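Home | News | Workshop | Jobs | Events | Contact

Drasow shop tries a four-finger hand against its old gripper

June 27, 2026
By Radka Dumitrescu

Plinach, the equipment dealer on the Drasow industrial road, has spent the past two weeks trying out a robot hand with four jointed fingers against the plain two-jaw gripper it has sold for years. The firm says the hand "picks up what the gripper drops." The numbers it gave me are thinner than that.

Each tool was asked to lift the same mix of parts and awkward shapes 300 times. The hand, made by Ivanov, dropped 14 of them. The gripper dropped 40. That sounds like a clear win until you ask how the runs were set up. The gripper went first, in March, on an older arm with an older controller. The hand got its turn this month on a new arm, with a new camera at the wrist and a person from the maker on site for part of the time.

Kastriot Shehu, who ran both sets, agrees that this isn't a fair match. "We would need to put the gripper on the new arm and do it all again," he said. Plinach has not set a date for that. The flyer with the two scores on it is already at the front counter.

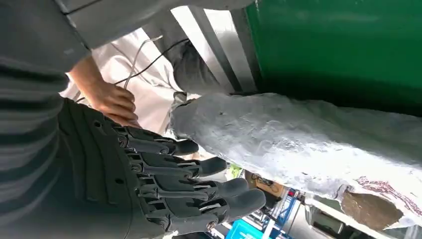 Cost is the part I kept coming back to. The hand sells for 4000 euros more than the gripper, before spare parts, and there are a lot more parts in it to go wrong. Every finger is a chain of segments with hinge pins and slotted linkages along the knuckles, and a shop that cuts metal or sands plaster will want to know what dust does to those. Ivanov says the joints can be cleaned with a brush and dry air. It could not tell me how long a set of linkages lasts in daily use, only that testing continues.

Then there are the cables. Shehu said his crew stopped several runs to move them out of the way by hand, and those stops were left out of the timing. I asked for the full times, stops included, and was told they had not been written down. Without them it is hard to say if the hand is quicker or slower than what it would replace. My guess, from one afternoon of standing around, is slower.

None of this makes it a bad product. It held on to rough, uneven pieces that the jaws tended to lose, and the softer grip left fewer marks on them, at least on the ones I was shown. A repair shop with odd shapes coming in every day might get its money back. Most of the firms on this road move square boxes, and a two-jaw gripper does that fine.

Plakden, the packing company next door, has been offered a month with the hand at no charge. A manager there said they would take the free month and had made no promise past that.

Plinach says it will share its test sheets with any buyer who asks. I asked, and got one page.

Related items
Plakden adds second packing line
Wrist cameras: what the cheap ones miss
Drasow road works to run through summer
Old controllers, new arms: a reader writes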